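**Trerholm Civil Service Retention Project – progress report to the Jisura Fund**

Reporting period: through September

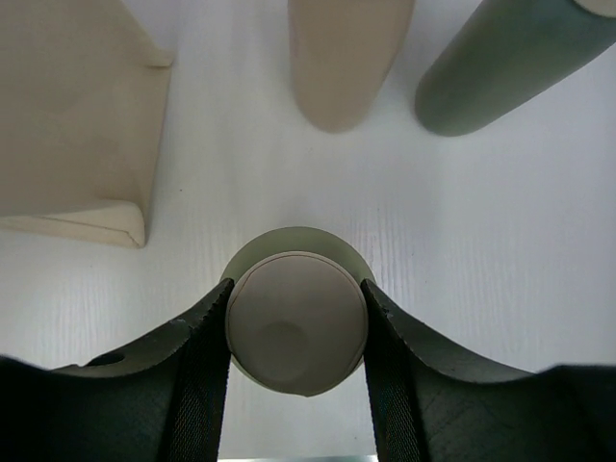

*Gripper holding a small cylindrical object.*

Interviews with departing county staff are finished. We set out to speak with 100 people who left professional or technical posts in the Trerholm county government, and we reached that number in the last week of the period. Anil Raju and Pei-shan Tai did most of the interviews by phone.

The staff survey closed with 562 usable responses. Public health and permitting answered well. The assessor's office did not – we have only 16 forms from there and will not report it separately.

Early findings, still subject to checking:

- Pay came up often, but more people named hiring freezes and unfilled posts on their own team.
- Engineers and inspectors said their written advice was often left out of the packets sent to elected members.
- Retirement explains fewer departures than the county's own summary suggests.

Leopoldo Cuautle is coding the transcripts and has around 10 left. Laurențiu Nedelcu has asked the personnel office for vacancy records by department. We received two of the four files. The other two are held up over a privacy question that the county attorney is reviewing.

Spending is within budget except for transcription, which ran over. We would like to move unused travel money to cover it and need your approval in writing.

Next period: finish coding, draft the chapter on written advice, and meet with department heads.

Eduardo Barredo, project lead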